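How to Sort a Mixed Bin of Small Items Using Two Compartments
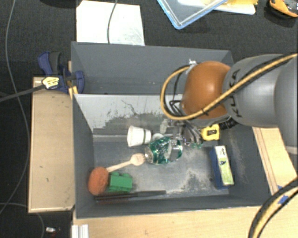
Divided gray bin, with the mixed items in the larger compartment and the narrower one behind it.

A two-compartment bin is a simple way to work through a pile of odds and ends. Everything starts on one side. Anything you have dealt with goes to the other side or out of the bin altogether. The method below works for recyclables, workshop leftovers, or the contents of a drawer that has been filling up for years.

What you need

A bin with a fixed divider
Two or three smaller containers for the final sort
A damp cloth
Work gloves
Masking tape and a marker

Any sturdy bin will do. We have used a Plondach divided bin and a cheaper one from Flosto, and the only difference that mattered was the height of the divider. A low divider lets light items roll back over. If yours is low, tape a strip of stiff cardboard along the top.

Step 1: Empty and check the bin

Tip out both compartments and wipe the floor and walls. Scratches and scuffs on the divider are normal in a bin that gets used every day. Run a gloved hand over any badly worn patch on the floor. If it feels sharp or has started to crack, sand it lightly or replace the bin.

Step 2: Load the larger side only

Put the mixed items in the larger compartment and spread them in one loose layer. You should be able to see the floor between the items. If you can't, take some out and save them for a second round. Our limit is 100 small pieces per load, and fewer if there are cans or other bulky things in the mix.

Step 3: Start with the crushed and awkward pieces

Pick out crumpled beverage cans first. They take up a lot of room for their weight and smaller things get stuck under them. Lift a can by the middle, shake it over the bin, and check the opening for liquid before you move it. Torn aluminum can cut, so keep the gloves on for this step.

Step 4: Move one kind at a time

Choose one kind of item and move all of it to the narrow compartment. When that kind is done, empty the compartment into a labeled container and go on to the next. Don't put two kinds in the narrow side together, even for a minute. You will end up sorting them again.

A full load takes nearly 15 minutes the first time.

Step 5: Deal with what's left

The last few pieces are usually things you can't identify or things that belong somewhere else in the house. Put them in a container marked "check" and look through it at the end of the month. Wipe the bin down before the next load.

Storing the sorted items

Shallow trays are easier to search than deep tubs. The Benberg 722 tray fits two across on a standard garage shelf and stacks when full. Put the label on the short end so you can read it without pulling the tray out. Cans should go to recycling as soon as you have a bagful, as they attract ants in August.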